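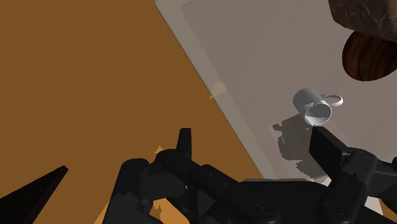 Crockery and trays: tips borrowed from the Granel trials

Most advice on loading a tray comes from people who have carried a lot of them. These notes come from somewhere else. Shengli Liao and Teresa Pinheiro spent the winter running a robot arm through simulated table clearing, and their write-up of the Granel trials has a good deal in it about where a mug ought to go if you want something to be able to pick it up again. We've pulled out the parts that are useful at a kitchen table and put the method further down for anyone who wants it.

## Leave a gap for fingers

The setting that mattered most was the clear space beside the mug. With 40 mm free on both sides, the arm closed on the mug cleanly in most runs. With less, one finger tended to land on the neighbouring item and push it.

Hands are more forgiving but have the same trouble. If you load a tray for someone with stiff fingers or thick gloves, leave a 40 mm gap between mugs and bowls. A matchbox laid flat is near enough for checking by eye. Two trays with room on them are quicker to unload than one packed tight.

## Point handles the same way

In the trials, a handle facing the arm was harder than a handle facing sideways. The fingers closed on the loop, the mug swung, and the grip was lost on the lift. Turn all handles to the right for a right-handed person and to the left for a left-handed one. It takes a few seconds and you don't have to look for each handle when you come to unload.

## Mugs on their sides

A mug lying down can be picked up across the body or by the rim. The trials compared both. Across the body held better during the lift, and by the rim was better if the mug had to be stood up afterwards, as the arm needed less turning at the wrist.

At home:

- To move a fallen mug to the sink, take it across the body.
- To stand it up where it is, take the rim with finger and thumb and let the base come down first.
- If the handle is underneath, roll the mug until the handle is clear before you lift. Lifting straight off with the handle trapped was the commonest cause of drops in the lying-down runs.

Check for dregs first. The simulated mugs were all empty, so the study has nothing to say about tea.

## Keep mugs off the tray's edge

A raised rim stops things sliding off, but it also blocks fingers coming in low. Mugs set hard against the rim did worse than mugs in the middle, and corners were worst of all. Put flat things such as saucers and folded napkins at the edge and keep the middle for anything you have to get a hand round.

## Pale crockery on a pale tray

Miyuki Tamura, who looked after the camera side of the work, found that white mugs on light grey trays were placed less accurately by the vision model than the same mugs on a dark tray. Shadow made it worse. When the arm came between the lamp and the mug, its shadow fell over the tray floor and the model sometimes took the edge of the shadow for the edge of the mug.

The tip for people is an old one. If anyone in the house has poor sight, use a tray that contrasts with the cups, and have the light come from the far side of the table so your own arm doesn't darken what you're reaching for. A plain tea towel in a dark colour will do if you only have a pale tray.

## Clear the tall things first

Anything that leans over the tray gets in the way on the lift, even when the way down is free. Move bottles, bread and serving spoons off to one side before starting on the cups. In the write-up this is called ordering by overhang, and it helped more than making the arm go slower.

## How the trials were done

All the runs were in simulation, using Kameck's scene builder and the Clivex arm model. There were 800 runs over 13 table layouts. Each run put one mug on or near a tray with other items close by, then gave the arm a single attempt. A run passed if the mug was lifted and held clear of the tray for the set time. 565 passed.

Some limits to bear in mind:

- One mug shape was used throughout, with an ordinary loop handle. Espresso cups and the big soup mugs weren't tried.
- Friction was fixed. Real crockery with washing-up liquid on it is another matter.
- The passes were marked by the software. Albertina Arruda went through the failed runs by hand and sorted them by cause, and the remarks above on trapped handles and blocked fingers rely on her sorting.
- The layouts were not used equally, so a result for corners rests on fewer runs than a result for the middle.

Work on a real arm is planned for July at the Rugemalira workshop, with the same layouts where they can be copied.

## If you want to try it at home

Lurdes Bettencourt set up a small version with her family on a Sunday afternoon, using kitchen tongs in place of a gripper. Lay one mug on its side on a tray, put a bowl at the distance you want to test, and give each person one go. Use a plastic or enamel mug and fold a towel under the tray. Silicone-tipped tongs hold well across the body. Bare metal ones slip, and they can mark the glaze if you try them on good china.

Write down the gap and whether the mug came up. Change only one thing between goes.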